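4.2 Mowing dates and the hay-yield claim

Supporters of late mowing often say that a single cut in July leaves more ground-nesting birds and costs the farmer next to nothing. We doubt the second half of that claim. Escobar and Marín put the loss in feed value at Irkow as "minor", but their figure rests on 2 meadows and one unusually wet spring. Byun later went through 201 farm diaries from the Trestari valley and found that many owners had quietly moved back to an early cut – a detail the earlier paper leaves out.

Our own plots do little to settle the matter. Of 1,772 sward height readings, most were taken on level ground and very few near the tree lines, where shade slows growth. Short, straw-colored grass (Figure 3) says little by itself about when a field was last cut, and we would not trust a date guessed from color alone.

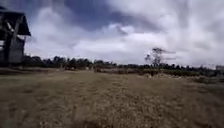

Figure 3. Dry, flattened grass with a low tree line beyond and a dark building at left.

4.3 Payments and what they buy

The Sanna program pays by area, with a ceiling of 2,000 per holding. Cordero reads the high sign-up rate as proof that farmers accept late mowing. It may only show that they accept payment. Several owners at Usta told us they had enrolled fields they never meant to cut before July anyway, and no later survey has asked how common this is.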